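Print this page | E-mail this article
Reading time: 6 minutes

4. How households keep and arrange their books

We turn now to the part of the survey that gave us the most pleasure to read, the open answers on where books live in the home and how they came to be put there. Of the 453 households in Plomine and Lavum that returned the form, 319 filled in this section, many of them at far greater length than we had asked for, and several with drawings of their hallways (one ran to six sheets, for which we remain grateful).

Order by subject was the most common answer in Plomine, while in Lavum people leaned toward order by size -- tall books at the bottom, small ones wherever they would go. Very few households in either town used the alphabet, and those that did tended to use it for novels only, with cookbooks and atlases left to fend for themselves in the kitchen or under the stairs. We had expected larger collections to be kept more strictly. They were not, and the largest one reported to us, at 1239 volumes, was arranged by the room in which each book had last been read.

4.1 Shelves as something to look at

A good number of people wrote warmly about shelves they hardly ever took a book from. They liked the color of the spines, or the way a full wall made a room feel settled, and a few in Lavum told us they chose the shelf first and bought the books later.
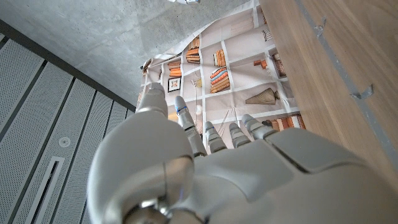

Figure 3. Bookshelf on a printed fabric backdrop, with a robotic hand in front.

The look of a full bookcase has a life of its own, quite apart from reading, and our respondents knew this well. One woman in Plomine had papered a closet door with painted spines and said that visitors still reached for them. Printed fabric does the same job with less glue, as the backdrop in Figure 3 shows, and it can be folded away in a drawer afterward. We counted such stand-ins separately from real shelves, following the practice of the earlier Bawa study, and we come back to them in Section 5 when we talk about rented rooms.

Related items
Reading aloud in Bawa kitchens
The Worolari lending boxes: a first report
Who inherits the cookbooks?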